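Stakton Portable Sound System for Outreach Ministry

The Stakton is supplied by Clanberg to churches and mission teams for open-air preaching, street worship and prayer gatherings. It has two wireless microphone channels and carries spoken Scripture clearly over traffic noise.
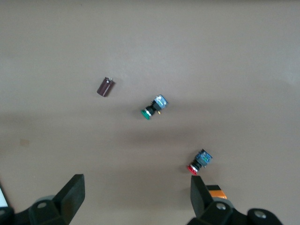 Congregations that already own the Gidex speaker stand may use it with the Stakton – no adapter is required. The carrying case holds the unit, both microphones and a supply of tracts.

Item 424. Price: $387. Orders from registered ministries are handled by Alois Grabner.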